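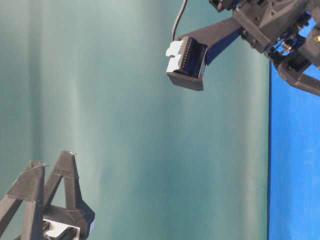
What do you do with a curtain that has been folded in a bag since December? Hang it up, close it most of the way, and leave it alone for a week before you even think about the iron.

Home | Diary | Sewing | Small Projects | About | Archive

March 20, 2020

So the green is up! I've been putting it off for weeks and then did the whole thing between breakfast and lunch, still in my slippers. It's the Raltetau fabric, the one I went back and forth over all winter. I had the two swatches pinned to the door for so long that I stopped seeing them. The other was a sort of oatmeal and I'm so glad I didn't, because I would have been bored of it by now.

The rod is 154 inches and came in two pieces with a joiner in the middle that won't sit quite flush. I used 13 rings. The hem is a disgrace, all tacking stitches, and the tacking stitches are yellow (it was the only spool on the machine). I'll fix it when I fix it.

What I can't get over is the color. On the bolt it was one flat green and I would have sworn to that. Hung up with a bit of slack in it, it goes from a grayish sea-green over on the left to proper turquoise by the time it gets to the blue panel, with every fold doing its own thing in between. There's one stretch that comes out nearly mint. I went and stood there with my coffee for far too long. My notes from the shop just say "teal, medium," so so much for my notes.

I was worried about the blue next to it. The panel is a really loud royal blue and I had it in my head that the two would fight, or that it would all look like a swimming pool. Well, it does look a little like a swimming pool — but I like it! The hard straight edge beside all that soft stuff is the best bit. I'd been planning to paint the panel over with the leftover Folto (off-white, half a can, lid rusted on) and now I don't think I will. Besides, getting that lid off is a whole afternoon.

Lunch was toast. Then I wrote an email to Raltetau about the second length, order 3355, which still says "preparing" the way it has said "preparing" forever. I only need it for the short side and for a cushion cover, so no rush, but I'd like it off the same dye lot and I'm starting to doubt it.

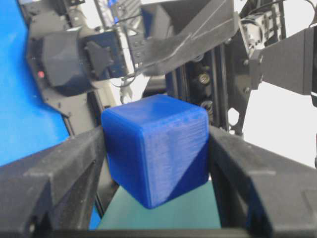
The blocks were the afternoon's business. I've wanted a set of chunky plain ones for that corner for ages, things you can just pick up and turn over while you're on the phone, and I did look at the wooden ones in Bratgate but they wanted silly money for a bag with a drawstring. Printed plastic is what I can manage, and I'm fussy about the finish, so I had a whole plan with 300 grit paper and a bowl of water. Then I looked properly at the blue cube with its fine little lines running across the faces, a bit like corduroy, and the shine catching on the top, and I went right off the idea. Sanding would take all that away and leave it dull. The edges are a touch rounded already and that's plenty. So it stays as it is, and I've put the sandpaper back in the drawer with the other sandpaper.

I do want more colors. Castellanos has a color chart on their site with something called "mustard" that looks orange on my screen and brown on my phone. I might order one small thing in it just to find out. A second blue would be nice too, a darker one. With the light falling across it the cube does go down to a navy in the shadow part, and that next to the green would be lovely as a cushion, or piping on a cushion, if I ever learn to do piping. I have watched the video twice. My zipper foot is the wrong foot, apparently.

Other things, so I don't forget them:

Buy thread to match, and take a scrap with me this time.
Move the stepladder back to the garage.
The joiner on the rod — maybe a bit of tape around the inside?
Write down the drop before I hem it and not after.

It rained from four o'clock on and I didn't go out again. Soup, the end of the bread, half a movie. I left the curtain most of the way closed and went to look at it once more before bed with only the hall light on. Just plain dark green, that time.

Comments (3)

Anonymous wrote: Tape on the inside of the joiner works fine, I did ours that way. Wrap it thin or the rings will catch.

Anonymous wrote: Please leave the blue alone!! Off-white next to that green would be so sad.

Quiltingbythelake wrote: You can do piping with a zipper foot if you move the needle over to the left. Is the Raltetau stuff heavy? I'm after some for a closet door and can't tell from the website.

Contact | Copyright, all text by the author of this diary | Back to top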